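Village headship in Jaber

Village headship in Jaber is the system of customary leadership used in the farming settlements of the Jaber district. Each village is led by a head, chosen for life from one or more ruling families and advised by a council of elders. The office has no law-making power under the national constitution, but the head is recognized by the district administration and takes part in land, family and burial matters.

Sternotby is the largest of the villages and the seat of the senior head. Kesirer and Tritari are smaller and lie on the far side of the river. The three share a common language and market calendar, and their heads meet before the planting season and again after the harvest.

Origins

Oral accounts trace the office to the founding families, who are said to have moved down from the hills in search of better soil. The family that cleared the first land in each place kept the right to name its head. In Kesirer two families claim to have arrived together, and the headship passes between them in turn.

The colonial administration put the arrangement in writing for the first time. Officers drew up a list of heads, gave each a cap and a staff, and made them responsible for collecting the head tax. Several accounts from Sternotby say the tax work damaged the standing of the office, and that one head gave up his cap over it. Tax collection was taken away from the heads before independence and has not been returned to them.

Selection

When a head dies, the elders hold the news inside the family compound until the senior head has been told. A caretaker, usually a brother or an uncle of the late head, looks after the compound during mourning. He may settle small quarrels but may not grant land.

Mourning lasts 36 days in Sternotby and Tritari. Kesirer has a longer period — 60 days — during which drums are not played and the weekly market is moved to the roadside. At the end of mourning the ruling family puts forward a name. The elders can accept it or send it back, and they have done both. The new head is presented in the square and then registered at the district office.

Women could not vote in the council until a change was agreed to at a joint meeting of the three villages. A woman has since served as caretaker in Tritari, but no woman has held the headship itself. 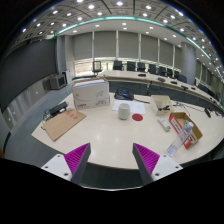 Duties and powers

The head's main work is land. Families who want to farm unused ground apply to the head, who walks the boundary with the elders and the neighbours before giving an answer. The land cannot be sold by the person who receives it, although it can be passed on to children.

Courts sit at the head's compound in the morning, ending before noon. Most cases involve straying animals, unpaid debts or marriage payments. Fines go to the council and are spent on footpaths and wells. Serious crimes are handed to the police.

The head also sets the date of the harvest feast and gives permission for burials within the village.

Relations with government

The district pays a small allowance to each registered head. Payments have often been late, and the heads have raised the matter at several of their joint meetings. A register of family plots was started in Sternotby and holds 189 entries. Kesirer has declined to take part, with its elders arguing that a written register would favour whichever family was in office when it was made.

Proposals to turn the headships into elected posts have come up at the district assembly. A petition against the idea gathered 300 signatures, most of them from Sternotby, and the proposal was set aside without a vote.

See also

Land tenure in Jaber
Harvest feast (Sternotby)
Kesirer ruling families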